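**Ticket 831: lettuce step, sandwich cell, Colidport site**
Status: open
Owner: Lachlan Cowie

Customer (Trirnico) wants to know if the cell can cover the lunch prep shift by November. Told them not yet. Buns fine, sausage fine, lettuce is the mess.

Log:

- 9:40. Two leaves at once, again. Wet leaves cling, gripper can't tell.
- 10:15. Cut grip force. Now drops leaf on the way over.
- 11:05. Put force back halfway, slowed the lift. Better. 69 good placements then tore one down the rib.
- 11:30. Cheese slices stick to eachother too. Seperate ticket, don't mix them up.
- 1:20. Raised the approach height so the leaf clears the tray rim. Rerunning w/ bottom bun only.

Target is 1000 cycles with no hand help. Nowhere near. A person on prep does this without looking.

Leaf over the tray, bun waiting on the paper, new height:

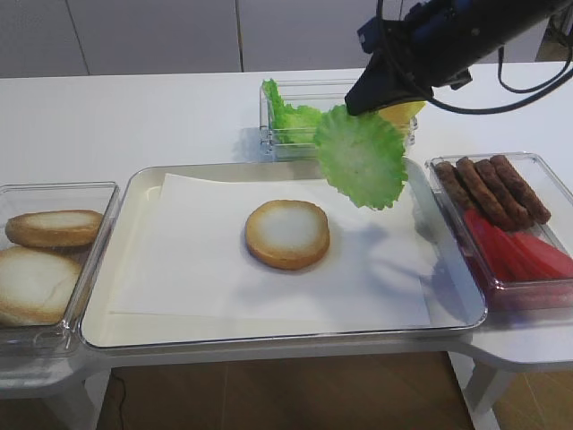

Fraser Tennant replied that clearing the rim isn't the point, a kitchen will only pay for it if it runs the whole lunch rush, and at Lorneck they still had someone standing next to the cell to pull stuck leaves. Wants a dry-leaf test before we touch the force again.

OK. Drying 3 batches, will run after 4:00. Keep ticket open.

LC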